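恩杜尔镇夏季集市摊位减少 主办方调整收费办法

2001年8月14日 本站消息

恩杜尔镇（Undell）的夏季食品集市昨天结束。主办单位努杜尔盖特合作社（Nudulgate）公布的数字说，今年一共登记了1,903个摊位日，去年是1,967个。合作社认为下降不算大，但是已经决定从明年开始改变收费的办法。

摊位日是合作社自己的计算方法，一个摊位开一天，就记作一个摊位日。有的摊主整个夏天都来，有的只来一两天，所以这个数字比摊主的人数大很多。

按照现在的规定，摊主要在一月份一次付清整个季节的费用。许多卖蔬菜和面包的小摊主对这个规定有意见。他们说，一月份地里没有东西可以卖，手里的现钱也最少，要在那个时候拿出一大笔钱，比较困难。有几家因此今年没有报名，改到邻近的镇上去卖。

新的办法把费用分成3次收。第一次仍然在一月，但是金额比较小，主要用来保留位置；后面两次在集市开始以后再付。如果摊主中途不来了，没有到期的部分可以不付，位置由合作社另外安排。合作社的通知里还写明，连续参加的老摊主可以优先选择原来的位置，这一点和过去一样。

集市的场地也会有一点变化。靠近河边的一排摊位，下雨以后地面常常积水，推车进出不方便。镇里同意让出旧仓库前面的空地，面积大约可以放下同样数量的摊位。那块地已经铺过石板，不过离停车的地方远一些，买东西多的居民可能要多走一段路。纳克维面包房（Naqvi）和另外几家摊主表示愿意先搬过去试一试。

关于价格，今年夏天居民谈得最多的是番茄。六月的天气偏冷，本地番茄上市比往年晚，刚开始的时候价格很高，到七月下半月才慢慢降下来。生菜的情况正好相反，凉的天气对它有利，整个季节供应都很稳定。卖三明治和汉堡的摊主说，他们在番茄最贵的那几个星期没有提高售价，只是把利润减少了一些。

弗利尔尼科食品店（Flirnico）在集市最后一个周末送出了300份夹蔬菜的面包，请居民品尝，并且填写意见表。意见表里写得比较多的要求，是希望集市晚上关得迟一点，让下班的人也来得及买菜。合作社说会考虑这个要求，但是晚上需要增加照明，费用由谁来出，目前还没有商量好。

也有居民对垃圾的问题不满意。集市散了以后，菜叶和纸盒有时候要到第二天中午才运走，天热的时候气味比较重。镇里负责清洁的部门答应，明年会在散市以后当天晚上增加一次清运。

新的收费办法和场地图将贴在合作社门口的布告栏上，摊主可以在九月底以前提出书面意见。秋季的小型集市照常举行，地点不变，收费仍然按照旧的规定。
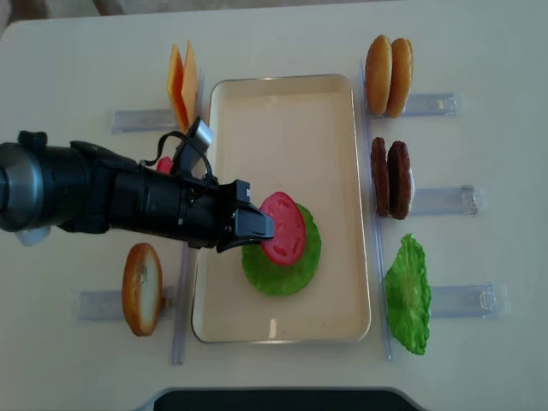 秋季集市的报名表从下星期开始可以领取，地点在合作社一楼的窗口，上午九点到下午四点办理。已经参加过夏季集市的摊主不需要再交证件的复印件，只要填写姓名和摊位的种类。卖熟食的摊主仍然要出示当年有效的卫生许可。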